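Robot Learning by Demonstration
Course handout 4: Showing the task by hand
Tutor: Nhi Nông
Lab support: Mathias Mösli

Last time we drove the arm from the other side of the room with the remote controls, and most of you found out how hard it is to pick up a teaspoon when you can't feel it. This week we put the controls away and use the hand-held gripper. I love this session! You hold the tool, you do the job yourself, and the camera on the tool records what the robot would see if it were doing the same job.

Remote control still has its place. Every movement you record that way is one the arm can make, because the arm made it. With the hand-held tool you are quicker and far more natural, but you can easily twist your wrist into a pose the arm will never reach. Keep that trade-off in mind when you read the Trummer notes for the seminar.

Approach and opening

Start each recording with the fingers open and the tool steady over the table. Then move in at a calm, even pace (slower than feels normal, but don't creep). Stopping to think halfway is a real nuisance later on, as the robot will happily learn to stop there too.

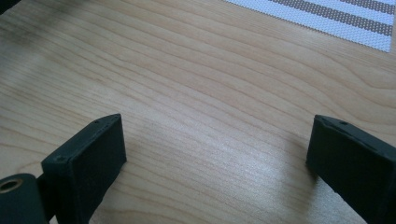
Fig. 3. View from the hand-held gripper: fingers apart over the bare wood, striped placemat at upper right.

Look at the pale patch of glare in Fig. 3, low down between the fingers. The grain is partly washed out there. A learning system has no idea that glare is unimportant, so if every recording has the same bright patch in the same place, it may well start using it as a landmark. Vary things: shift the placemat, turn it, change the lamp, come in from the other side. The Flikgate set has 3,000 recordings and is still weak on shiny tables, which I find fascinating.

In the lab

Work in pairs and swap after 13 recordings. Whoever isn't holding the tool keeps the log: start position, lighting, anything that went wrong. Keep your failed attempts in a separate folder, please. We'll want them in the session on recovery.

Before next time

Read the Stoninetti chapter on matching hand poses to arm poses, up to the worked problem. Bring one recording you're pleased with and one you aren't. Mathias has the spare finger pads if yours are getting worn.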